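Darken Manipulation Group - Minutes of the Monthly Results Meeting
October
Posted by the minutes secretary
4 comments | 11 shares

The meeting opened at 2:10 in the upstairs room at Flastora, a little later than planned as the coffee was slow and people were happily catching up after the summer. Everyone was made very welcome, in particular the two visitors from the Mamani group, who had come a long way and who stayed cheerful through what turned into a rather full afternoon. The minutes of the previous meeting were accepted with one correction: the insertion policy is to be called Lurkosus throughout, including in the tables, where the old working name had crept back in on two pages.

1. Matters carried over

The calibration notes promised last time have been written and are on the shared drive. Thanks were given for the care that went into them, and it was agreed that they should be read by anyone who plans to touch the wrist camera. The question of whether to store the force readings at full rate was carried over once more. The feeling in the room was that we should, but the person who looks after storage asked for a month to see what it would cost us, and that seemed fair.

2. Main result: using two camera views for peg insertion

Most of the afternoon went to this item. To remind those who missed the earlier talk, the method trains a single policy from recorded demonstrations and gives it two views at each step - one fixed at the workspace and one carried at the wrist. The new part is a small learned weight that decides how much to trust each view as the peg comes down. The training set now stands at 2,797 demonstrations, of which 152 were set aside for checking and never shown to the policy. There was some friendly debate about whether 152 is enough, and the presenter agreed that it is on the thin side for the less common shapes.

The evaluation was 200 attempts, split evenly between the policy with the learned weight and the same policy with the two views simply joined together. With the learned weight, 18 more of the insertions were completed. The presenter was careful to say that this is one block, one table and one set of pegs, and asked that the number not be quoted outside the group until the second round is in. This was agreed by all.

The fixed view and the wrist view, in that order:
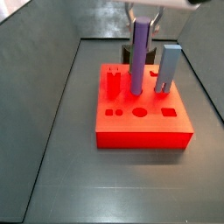
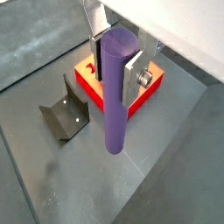
The learned weight behaves much as one would hope, and the group spent a pleasant while looking over how it moves during an attempt. Early in the approach it leans toward the fixed view, which takes in the block and its neighbors, and it shifts toward the wrist view as the gripper gets close. The purple cylinder was used to talk this through. From the wrist, the bottom end can be seen hovering just over the work surface, with the gap still plain to the eye, while the fixed view has the cylinder's bottom resting in a round opening at the back of the block and tells you a good deal about what stands beside it. One of the visitors pointed out that the light blue peg, the one with the two short legs, is a much harder test than any cylinder, as a round peg forgives a wrong turn of the wrist and that one will not. The presenter agreed warmly and said the results by shape would be broken out before the draft goes around.

A longer discussion followed on failures. The most common kind in the evaluation was a peg that came down slightly to one side of its hole and was then pressed against the top of the block until the force limit stopped the arm. The policy rarely lifts and tries again, and the general opinion was that this comes from the demonstrations, where the operators were (to their credit!) very good and seldom missed. It was suggested that we record some attempts with deliberate small misses, each followed by an unhurried recovery. There was wide support for this. A smaller number of failures came from the weight changing over too soon, before the wrist view had anything useful in it, and the presenter would like to try smoothing it over a few steps.

The question of color was also raised. The block is red, and so is one of the pegs, and from the fixed camera the peg blends into the surface behind it. Two members felt this was a nuisance and that a differently colored peg should be printed. Others felt just as strongly that it makes a useful hard case and ought to be kept. After some back and forth it was settled that the red peg stays in the set, and that its results will be given on a line of their own.

3. Comparison with the Mamani method

The visitors gave a short and very clear account of their own approach, which uses only the wrist view and adds a slow spiral search when the peg touches down. They have offered to run their search on our block, and we have offered to run Lurkosus on theirs. It was noted that their force limit is lower than ours, so the two groups will need to settle on one value before any numbers are set side by side. The visitors were thanked for being so open with their unpublished work.

4. Writing up

An outline of the paper was passed around. Comments were kind but there were plenty of them. The method section is in good shape. The introduction was thought to promise more than one table of results can carry, and will be toned down. The figure showing the learned weight over time needs larger labels, and the caption should say plainly that the curve comes from a single attempt.

5. Other business

The lab will be closed to experiments for one morning while the floor is cleaned. Anyone with a long run planned should write it on the sheet by the door. A request for a second emergency stop button, within reach of the desk, was approved without discussion.

Actions

- Break out the evaluation results by peg shape, with the red peg on its own line.
- Write a short protocol for recording misses and recoveries, and send it around for comment.
- Try smoothing the learned weight and report back.
- Agree on a shared force limit with the Mamani group.
- Revise the introduction and the figure labels.

The meeting closed at 4:35, and several people stayed on to carry on the discussion of spiral search over the last of the cake.

Recent items
Minutes of the September meeting
Calibration notes for the wrist camera
Lurkosus: reading list for new members
Booking the upstairs room at Flastora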